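Psarras fingers vs the stock Koseck set on soft food – first impressions
337 views | 19 replies | 9 shares

gridlock_ty
OK so the Psarras fingers came in and I've been at it all month and I love them! Background for anyone new: two arms, Doter controller, and the job is picking shop items and putting them on a tray. Bottles and boxes never bothered the Koseck grippers. Sandwiches did. I had over 800 logged picks on the stock set and the bread was where nearly all my failures came from.

With the new fingers I dropped the closing force way down and the triangle sandwiches come up with their shape still on them. I may have cheered.

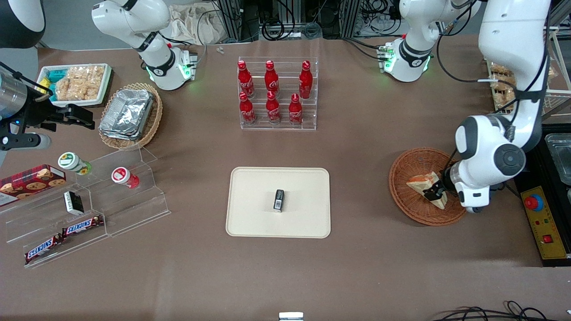

Left arm on the sandwich, small black box sitting on the tray.

Next up is the candy bars. They lie flat on the lowest tier of the clear stand, and getting a fingertip under a wrapper is a whole different problem – ideas welcome!

mossbank
Nice! Which force setting did you end up with? I went softer on mine and the bottles started twisting when I lifted them by the cap.

gridlock_ty
9 on the Doter scale for bread. For bottles I go right back up to 19 and grab around the body, never the cap. I switch profiles per item, and it takes no time at all.

pell_and_crank
I'm going to disagree a little. You changed the fingers AND the force at the same time. How do you know the Koseck set wouldn't do just as well at 9? I ran mine soft on rolls all spring and had no complaints.

gridlock_ty
Fair point, and I should have done that first. Swapping back tonight to run the same sandwiches.

mossbank
I'd still bet on the fingers. The stock pads are so narrow that they dent bread at any force I tried.

pell_and_crank
Depends on the bread! Mine were crusty.

anvil_jo
Has anyone tried the Jorkia suction cup for the wrappers? Mine grabs flat chocolate bars great if you come straight down, but it hates the crinkled ends. Aim for the middle.

gridlock_ty
Ooh, no, but I want to now. Does it fit the Koseck mount or do I need the adapter plate?

anvil_jo
Adapter plate. Four screws, and keep the hose on the outside of the wrist or it'll snag.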